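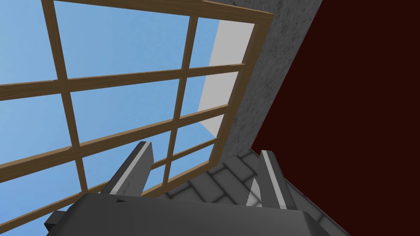 The wooden window and the dark red surface beside it.

Every broadcast of a cycling time trial now comes with a wattage figure in the corner, and I have stopped believing it tells me much. When the Lunance tour reached its long climb in June, the commentators spent most of the stage reading power numbers aloud as if they were the result. Masaru Fujimoto was praised for minutes on end because his stood at 420, or whatever it was. He came seventh.

The trouble is that a number without a rider's weight, the wind and the gradient is close to useless to anyone on a sofa. A heavy man and a light man can push the same watts up the road to Bangera and finish minutes apart. The commentators know this. Most of them raced. Yet I went back through 123 mentions of power in that one stage (I had a cold and a free weekend) and weight came up in 7 of them.

What bothers me more is what gets dropped to make room. Who took the bends well? Who was out of the saddle too early? Fujimoto went wide at the hairpin below Vulasska, twice by my reckoning, and I heard not a word about it.

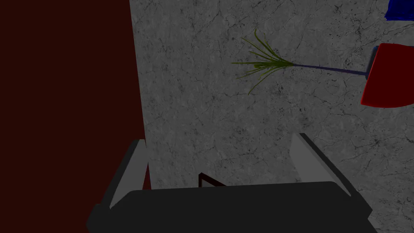 I'm told viewers want data. Perhaps some do. I asked at my own club, where people own power meters and argue about them over tea, and the general view was that they'd like to see the time gaps more often and bigger on the screen. A time gap needs no explaining. It is the thing the race is decided on.

There is also the matter of where the figures come from. Several teams don't share theirs, so the broadcaster fills in with an estimate, and the word "estimated" appears in letters I can't read from my chair. An estimate of almost 700 watts in a sprint might be right. It might be well out. I'd want to know which before anyone built a story on it.

Keep the numbers for the evening programme, where there's time to say what they mean. During the stage, show me the road and tell me who is ahead.

Recent posts
Do we need another gravel race?
Bivik wheels after a wet winter
The case for shorter stages
Why I gave up on indoor racing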